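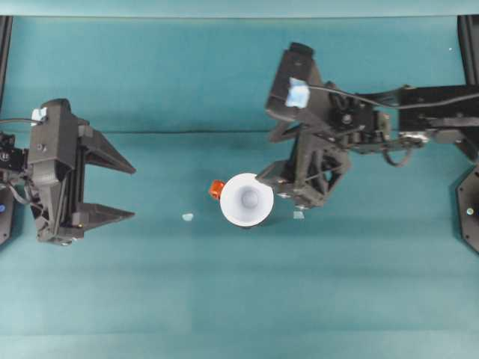 Merike Rätsep spent most of her working life packing sample kits by hand, and when she came back from lunch one day in February to find two robot arms bolted to her old bench, she pulled up a stool and watched them until the shift ended.

"I wanted to see it drop something," she says. "I didn't have to wait long!"

Lutar packs small parts for schools and hobby shops: cubes, counters, beads, anything that has to go into a cup and then into a box. It is fiddly work, and hard on the hands. A good packer fills 900 cups in a shift. The arms, which the packers have named Lill and Finano, are nowhere near that yet, and on the packing floor people seem to enjoy them all the more for it.

What makes the project such fun to follow is who does the teaching. Oluwaseun Chukwu, the engineer in charge, could have kept the arms in a back office with his own team. He put them on the floor and asked the packers to guide them through the job, over and over, until the motions began to stick. Rätsep has recorded 537 runs so far and can talk about wrist angles for as long as you'll let her (I let her, and missed my bus).

"You learn what your own hands do," she says. "I always tip the cup a little toward me. I never knew that until I had to show a machine."

The work is changing along with the benches. Four packers now split their day between packing and training, with a pay step for the second half. Aivar Jõgi, who runs the evening shift, has swapped his worst hour of repetitive picking for checking recordings, and his thumb has stopped aching. He has also become very opinionated about tablecloths. A wrinkle in the fabric, he tells me, can ruin a perfectly good grasp.

Not everyone is won over. Mojtaba Najafi likes the arms but wants to know what happens to the 30 people on the floor once they get fast, and he has asked for the answer in writing. Chukwu thinks that's fair. The draft agreement, due this spring, promises retraining before any packing job is cut.

Meanwhile Rätsep has a cube to pick up. She wants a clean run before the coffee break, and she leans in toward the bench and starts again.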